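드룬더(Drunder) 그리퍼 셀 설정 및 유지보수 자주 묻는 질문

최종 수정: 2021년 10월 1일

드룬더 셀의 시뮬레이션 설정과 실기 정비에 관해 들어온 문의를 모았습니다. 기준은 제어 소프트웨어 퍼크니스(Firkness) 2월 배포판입니다. 그 이전 배포판은 메뉴 이름이 조금 다릅니다.

전원을 넣은 뒤 그리퍼가 움직이지 않습니다.
비상정지 해제 여부를 먼저 확인하십시오. 해제되어 있다면 퍼크니스의 장치 탭에서 그리퍼 상태를 봅니다. '대기'로 나오면 원점 복귀를 하지 않은 것입니다. 원점 복귀를 실행하면 양쪽 핑거가 끝까지 열렸다가 중간 위치에서 멈춥니다. 상태가 '연결 없음'이면 손목 쪽 24 V 커넥터를 뺐다가 다시 꽂으십시오. 반드시 전원을 끈 상태에서 해야 합니다.

원점 복귀는 언제 해야 합니까?
전원을 새로 넣었을 때, 핑거나 패드를 교체했을 때, 충돌 정지가 걸렸을 때 합니다. 일시정지 후 재개할 때는 하지 않아도 됩니다.

핑거 패드는 어떻게 교체합니까?
1. 그리퍼를 완전히 열고 팔을 정비 자세로 보냅니다.
2. 전원을 끄고 표시등이 꺼질 때까지 기다립니다.
3. 패드 고정 나사를 풀고 기존 패드를 떼어 냅니다.
4. 접촉면을 마른 천으로 닦습니다. 용제는 쓰지 마십시오.
5. 새 패드를 대고 나사를 손으로 끝까지 돌린 다음 토크 드라이버로 조입니다.
6. 전원을 넣고 원점 복귀와 폭 보정을 차례로 실행합니다.
한쪽만 닳았더라도 양쪽을 같이 교체합니다. 패드 두께가 다르면 물체가 중심에서 벗어난 채로 잡힙니다.

폭 보정은 어떻게 합니까?
부속 상자에 든 12 mm 게이지 블록을 사용합니다. 블록을 핑거 사이에 세우고 '폭 보정'을 누르면 그리퍼가 천천히 닫힙니다. 표시값이 게이지와 다르면 '저장'을 누르고, 한 번 열었다 닫아 값을 다시 확인합니다. 두 번 해도 맞지 않으면 핑거 체결부에 유격이 있는지 보십시오.

시뮬레이션에서 파지 자세는 어떻게 점검합니까?
세스터(Cester) 장면 편집기에서 주방 조리대 장면을 열고 병을 대상으로 지정합니다. 핑거를 병 아래쪽 높이에 맞추고 병이 똑바로 선 상태에서 닫은 뒤, 손목 시점으로 바꾸어 병 축과 그리퍼 중심을 비교합니다. 옆에 그릇 같은 물체가 있으면 핑거 바깥쪽 여유도 함께 확인해야 합니다. 화면에서 핑거가 그릇 테두리를 가린다고 해서 꼭 닿은 것은 아니므로, 접촉 여부는 충돌 표시로 판단하십시오.

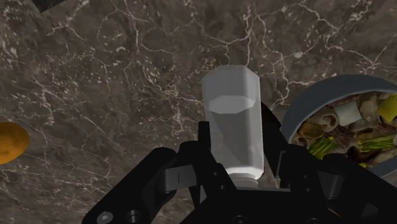
부스토스에서는 반투명 병일 때 손목 시점만 보고는 병의 기울기를 알기 어려워 측면 시점을 하나 더 띄워 놓고 맞춘다고 알려 왔다. 각진 병은 면과 패드가 나란한지도 측면보다 위쪽 시점에서 보는 편이 빨랐다고 한다.

두 방법 모두 써도 됩니다. 보조 시점은 세스터의 보기 메뉴에서 추가하며, 추가한 시점은 장면 파일에 함께 저장됩니다. 자세를 수치로 맞추려면 속성 창에서 병의 회전값을 읽어 손목 회전값에 옮겨 적으십시오.

시뮬레이션에서는 잡히는데 실기에서는 미끄러집니다.
마찰 계수와 파지력을 차례로 봅니다. 세스터의 기본 마찰값은 새 패드 기준이라 닳은 패드와는 맞지 않습니다. 패드 상태에 이상이 없으면 실기의 파지력을 29 N으로 두고 빈 병으로 시험한 다음, 한 단계씩 올리십시오. 얇은 플라스틱 병은 힘을 올리면 옆면이 눌립니다. 그럴 때는 힘을 되돌리고 잡는 높이를 바꿉니다.

오류 코드 767은 무엇입니까?
핑거 위치 불일치입니다. 양쪽 핑거의 위치 차이가 허용값을 넘으면 표시되고 그리퍼가 그 자리에서 멈춥니다. 틈에 이물질이 끼었거나 체결 나사가 풀린 경우가 많습니다. 전원을 끄고 이물질을 제거한 뒤 나사를 확인하고 원점 복귀를 하십시오. 같은 코드가 계속 나오면 로그를 내보내 문의 양식에 첨부해 주십시오. 핑거를 손으로 벌려서 맞추면 안 됩니다. 내부 기어가 상합니다.

음식물 근처에서 작업한 뒤에는 어떻게 청소합니까?
전원을 끄고 물기를 꼭 짠 천으로 핑거와 손바닥부를 닦은 뒤 마른 천으로 한 번 더 닦습니다. 나사 머리의 홈과 판 사이 틈에는 부드러운 솔을 씁니다. 물을 직접 뿌리거나 압축 공기를 불어 넣지 마십시오. 패드에 기름이 묻었으면 떼어 내어 중성세제로 씻고, 완전히 말린 다음 다시 답니다.

윤활은 필요합니까?
사용자가 윤활할 부분은 없습니다. 여닫을 때 긁히는 소리가 나면 사용을 멈추고 점검을 신청하십시오.

설정은 어떻게 백업합니까?
퍼크니스의 설정 메뉴에서 '내보내기'를 선택합니다. 폭 보정값과 파지력 설정은 포함되지만 세스터 장면 파일은 포함되지 않으므로 따로 복사해야 합니다. 그리퍼를 다른 개체로 바꾼 경우에는 예전 보정값을 불러오지 말고 새로 보정하십시오.

배포판을 올린 뒤 장면 파일이 열리지 않습니다.
세스터를 먼저 올리고 퍼크니스를 나중에 올려야 합니다. 순서가 바뀌었다면 세스터를 다시 설치한 뒤 장면 파일에서 '형식 변환'을 실행하십시오. 변환 전 파일은 같은 폴더에 백업으로 남습니다.

관련 문서: 드룬더 설치 안내 / 퍼크니스 오류 코드 목록 / 세스터 장면 편집 기초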